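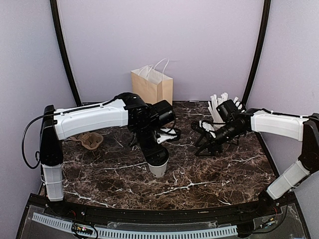

Gerasimos Gkikas wrote in to say the last issue had the library hours wrong, and that he stood outside the Wistevport branch with a bag of returns and a wet hat while the lights stayed off. Sorry Gerasimos. He's right. The branch opens at 10 now, not 9, and we printed the old times off last year's sheet.

Search this site Enter keyword Go

Library notes
July
By the Newsletter Desk

Quick one this month, printer wants it by noon.

Hours first. Wistevport branch opens at 10, every day it opens at all. Closes at 6 except the late evening, which is staying through the summer. Salminen Street branch same as before, no change, please stop calling them. Book drop at both is open all night. If the drop is full do not leave books on the step. We lost a whole bag of large print westerns to a sprinkler in the spring.

Summer reading is going strong. 379 kids signed up so far, which beats all of last summer and there are weeks to go. Goal is 700 between the two branches. Sign up at either desk, or get the form from the rack by the door. Finished logs get a paperback to keep, pick from the cart. Adults can do it too, same log, same cart. The cart is heavy on mysteries right now so if you like horses or space, come early.

Holds. The new catalog (Trutidik) has swallowed some pickup notices. If you put something on hold before the switch and never heard back, it might be sitting on the shelf with your name on it. Go look. Ask at the desk if you can't find it. We are keeping everything an extra 12 days while this gets sorted, so no need to panic. Old card numbers still work but PINs had to be reset, it's the last four of your phone number until you change it. Please change it.

Also on Trutidik: your reading history did not come over. Several people upset about this, understandably. Marked as "maybe later" by the company. If you kept lists on the old system and saved a copy, hang on to it. If you didnt, the desk can print your current checkouts but nothing older then that.

Book sale. Back meeting room at Salminen Street, last weekend of the month, doors at 10. Hardcovers a dollar, paperbacks fifty cents, bag of anything for five in the final hour. Donations taken up to the week before. No encyclopedias, no textbooks, no magazines, nothing that has lived in a damp basement. We can smell it. Puzzles fine if all the pieces are there, tape the box.

Poveo Bakery is doing coffee at the sale again. Cash only. The cinnamon ones went fast last time.

Evening book group is on the short novel with the lighthouse, copies behind the desk, ask for the group set. Eight left. Group meets at 7 in the reading room, use the side door after 6. August pick still undecided, two votes for the cookbook memoir and one for anything under 200 pages.

Lost and found: one child's sandal, reading glasses (lots of them), a green thermos, a very nice umbrella. Held till the end of the month then off to the thrift shop.

Corrections and complaints to the desk, or in the box under the bulletin board. Next issue out in August, with the right hours in it.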